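The Slow Sink: What Two Robot Arms Change for the People Who Wash Up
Student project report, Work and Technology course
Akash Kashyap and Nelli Kemppainen
November 12, 2024

Where the idea came from

Both of us have worked in kitchens. Akash spent two summers at a hotel and Nelli still does weekend shifts at a bakery, so when our teacher asked for a project on automation at a real workplace, we didn't want to write about car factories like everyone else in the group. We wanted to write about dishes. Washing up is the job a new person gets on the first day, and it is also the job where you hear all the gossip, learn everyone's name and find out who takes sugar in their coffee. If a machine takes it over, something happens to all of that, and we wanted to know what.

We were lucky with our workplace. Dramadholm is a lunch canteen attached to a small theater school, and it has been trying out a pair of table-mounted arms from a company called Flakon. The trial is run together with Zeman, the firm that has the catering contract, and it is called Nundico on all the paperwork (we asked three people what the name means and got three different answers, so we leave that to a future student). The kitchen staff let us sit in, eat far too much soup and ask questions during their breaks, and we want to thank them here before we get into anything else.

How we did it

We visited during October, always in the quiet hours after lunch, and talked with six members of the kitchen staff. Each talk lasted about 10 minutes, mostly because that is how long a coffee break lasts if you are honest with your boss. We used the same short list of questions for everyone, but we let people wander off the list whenever they wanted to, and the wandering was usually the best part. We didn't record anyone. Nelli wrote notes by hand and Akash typed them up the same evening, while we could both still remember what had been said and in what tone.

We also watched the arms at work, which we had both been looking forward to for weeks! The wiping station is separate from the big dishwasher. It is meant for the step before the machine wash, when food marks are wiped off the plates, and it sits on a plain table with trays on it.

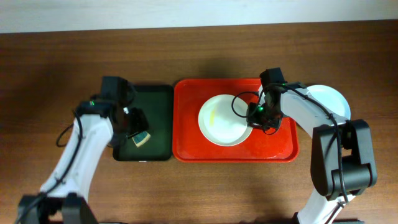
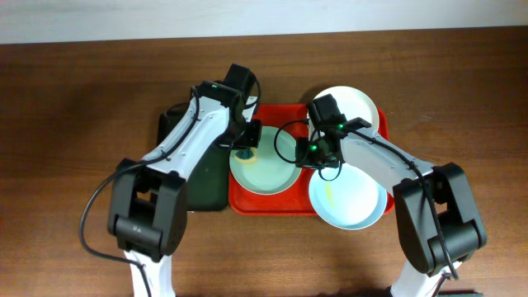
Plates at the wiping station, with the two arms reaching in over the table.

What the staff told us

The first thing almost everyone brought up was their wrists. Wiping by hand is a small movement, but you make it over and over, and the people who had been at Dramadholm the longest talked about sore thumbs and stiff shoulders the way other people talk about the weather. One woman said she would happily give that part of the day to anybody or anything that asked for it. We had expected her to be worried about her job, and when we said so she laughed at us, kindly, and went back to peeling carrots.

There was worry too, though, and it would be wrong of us to leave it out. One of the younger workers pointed out that washing up was how he got in. He had no training and his language skills were still shaky, and the plates gave him time to listen and learn. He wondered who would hire someone like him if that first step disappeared. We didn't have a good answer, and we still don't. Zeman has promised that no hours will be cut during the trial, but a trial ends, and everybody in the kitchen knows it.

The third subject was one we hadn't thought of at all before we came, and it was tidiness. The staff have had to change where they put things. A plate can't just be dropped off wherever there is room, as it always was before, because the arms work best when things are laid out in a familiar way. Some people found this restful and said the whole kitchen looked better for it. Others felt they had become the assistant's assistant – one cook told us he used to set the table for guests and now he sets it for a machine. He said it with a smile, but he said it twice.

Then there is the matter of pace. A practiced person wipes a plate almost without looking, talking over one shoulder the whole time. The staff see the arms as slow, and opinions were split on whether that is a problem. During the lunch rush they all prefer to wash by hand. In the afternoon it matters much less, and a couple of people said they liked having something going on in the corner while they prepared for the next day. It was company, one of them said, a bit like having the radio on.

New tasks

Not much has been written in our course books about the small new jobs that come along with a machine, and we noticed several of them at Dramadholm. Somebody has to lay out the trays, and somebody has to look the plates over afterward. Somebody also has to write in the trial notebook, and this last task turned out to be a sore point. The notebook was first given to the shift leader, who had no time for it, and then it drifted over to whoever was standing closest. By our last visit there were 10 pages filled in and eight different handwritings to decipher, and one page was mainly a recipe for beet salad (a very good one, we have tried it).

None of these tasks are in anyone's job description yet. We think they should be, and we think they should count when pay is discussed, as they take attention and some judgment. Two of the people we talked with had already raised this with Zeman and were waiting for a reply when we finished our visits.

What we would do differently

We should have visited at least once during the lunch rush. We stayed away because we were afraid of getting in the way, and now we have a report about a kitchen at its calmest. We also wish we had talked with the people at Flakon about how they pick the tasks they want the arms to do. The staff had plenty of suggestions – scrubbing the big soup pots was at the top of nearly every list – and as far as we could learn, they had never been asked before the trial began.

Nelli would like to go back in the spring and repeat the same questions with the same people. Akash would like to go back for the soup. The shift leader has said we are welcome either way, as long as we call ahead and wear proper shoes.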